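Looking After a Movie Collection at Home

Discs last a long time if they are kept clean, upright and out of the sun. Most of the damaged ones we hear about were left out of the case overnight or wiped with a paper towel.

Cleaning a disc

Hold it by the edge and the center hole. Blow off loose dust first. Wipe with a soft, lint-free cloth in straight lines from the center to the rim, never in circles. A scratch that runs around the disc is harder for the player to read past than one that runs across it.

For fingerprints, put 2 drops of dish soap in a cup of lukewarm water, dampen the cloth and wipe again. Rinse with plain water and let the disc air dry before it goes back in the case. 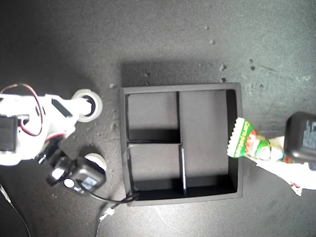 Do not use window cleaner, furniture polish or toothpaste. Toothpaste is a mild abrasive and the usual result is a hazy disc that still skips.

Shelving

Stand cases upright like books. Stacks press on the bottom cases and crack the hubs. Leave enough room on each shelf to slide a case out with one finger. Keep the shelf off an outside wall if the room gets damp, and away from heating vents.

If you have run out of space, sleeves in a binder work well. The Gatlow binder in our office holds 236 discs and takes up less room than a shoebox. Fold the paper covers flat and keep them in a separate envelope, in the same order.
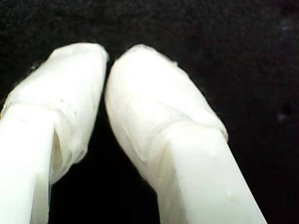
Clodagh Cullinane
Household Editor
31 Jul 2024

VHS tapes

Rewind tapes fully before storing them and stand them on end, with the full reel at the bottom. If you see white powder on the edge of the tape, that may be mold. Do not play it. It will spread to the machine and then to the next tape you put in.

Keeping a list

A plain spreadsheet is enough for up to 1,000 titles. Use three columns: title, format, shelf. Add a fourth for loans if you lend movies out, and write down the name the same day.

Posters

Roll them with the printed side out, around a tube, and cover with acid-free paper. Rubber bands leave dents. Use a loose strip of paper held with tape instead, and keep the tape off the poster.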